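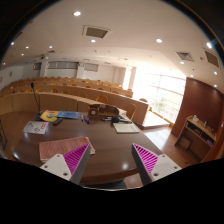
Keeping the speaker's desk tidy in a lecture hall

12 August 2025

A big wooden desk collects things very quickly. Every lecturer leaves some pens, a booklet, a marker without its cap. I look after the hall at Plalau and I do the desk each morning before the first class. It takes me 7 minutes.

Begin with the papers. Put the booklets together on one side, the remote control in front of them, and the pens back in the organiser. Try each marker on a scrap of paper and throw away the dry ones. The microphone I leave standing at the corner, and I only wipe its base.

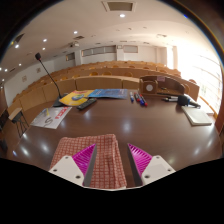 For the wood I use a checked cotton cloth, folded in 4. When one side is grey, turn it to a clean one. Wipe along the grain and go slowly near the front edge, where hands rest the whole day. A glossy top shows every streak under the ceiling lamps, so bend down a little and look across it from the side.

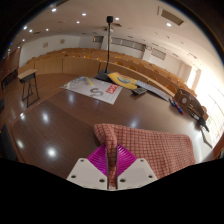
Use very little water. Two drops of Handis soap in a bowl are enough for the complete desk, and afterwards a dry cloth. Please do not spray near the microphone. The cloths I wash at 60 degrees, without softener, which leaves a film on the wood.

11 comments
7 shares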